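Troria Sheet-Metal Bin, Large: Review
By Yung-ching Mak — 17 December 2018
2 comments | 9 shares

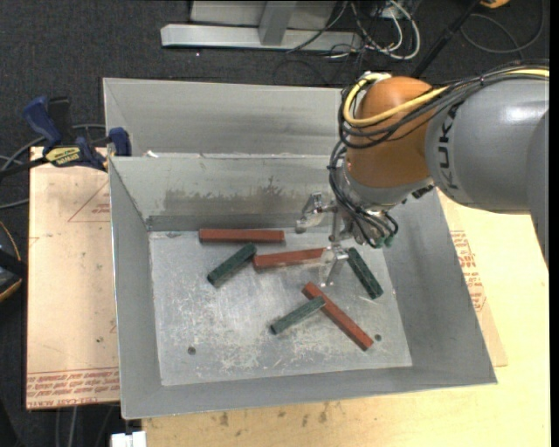

I ordered the large one from Rolcombe in November and paid 93 dollars. The sloping sides send blocks down to the flat floor, so not much stays up by the rim. The gray metal scratches easily and smears show. It's noisy when you drop something in — ear plugs help. Stains on the back wall haven't come off with soap. I'd still buy it over the plastic model, which cracked on me.

Contact | © 2018 Skulcombe | Back to top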